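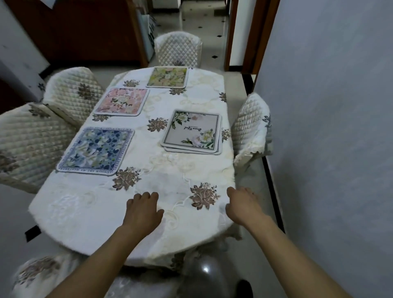

12/7/21. Table setting, Plerton house, second week with the Oklow planner running. Entry covers the morning shift only. The planner now decides the order of rooms and pushes each task to the handsets, so the paper rota has gone from the pantry door. Task times are set from a template. The template for a dining table assumes a bare rectangular top and one design of mat. The oval table has a patterned cloth with raised embroidery and rounded corners, and the mats come in several florals (blue, pink, green-and-pink, plus the white ones kept in a stack), so smoothing the cloth and choosing mats are both done by hand and neither has a line in the template.

Allowance for the task is 8 minutes. Mean over 17 runs was higher, and the handset turned amber on 7 of them. Amber does nothing by itself, but it shows on the supervisor's screen, and staff have begun to skip the last pass over the cloth to avoid it. Raised this with the Mägi side on the call. They can add a surface type field. They would prefer not to add free text.

Changes seen in the work so far:

Walking is down. Rooms are grouped by floor and linen is delivered by the cart to the landing, which saves one trip to the store per room.

Talking is down too. Under the rota two people would agree who took which room. Now each gets a list and they meet at the cart, if at all. Two of the longer-serving staff asked for paired tasks to be put back for the large tables. I agree, since turning a cloth alone is slow.

Judgement on mat design is still with the person. The planner wants one code per place. We have about 200 mats in the linen store and most have no tag. Tagging them is a job in itself and it is not in anyone's hours.

Varkside had the same trouble with chair covers and ended up timing them as a separate task. Copy of their sheet is in the shared folder.

To do: split "set table" into cloth and mats. Time each separately. Turn amber off for dining rooms until the new figures are in. Ask whether the handset can sit in an apron pocket without locking. Review in August.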